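What changed for the folding crew

I spent most of June at Pallstead, where the folding work is slowly going over to robots, and I loved it! Aarti Bhatia used to fold 159 cloths a shift. Now she teaches with hand-held grippers – one corner pinched, then the other – and her wrists hurt less (her shoulders, more).
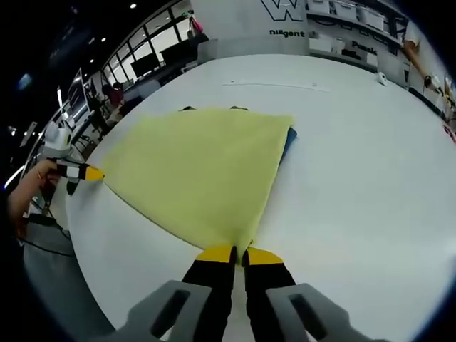 She gets some 20 good takes in before lunch and misses chatting while she folds. Umesh Negi likes the new job better.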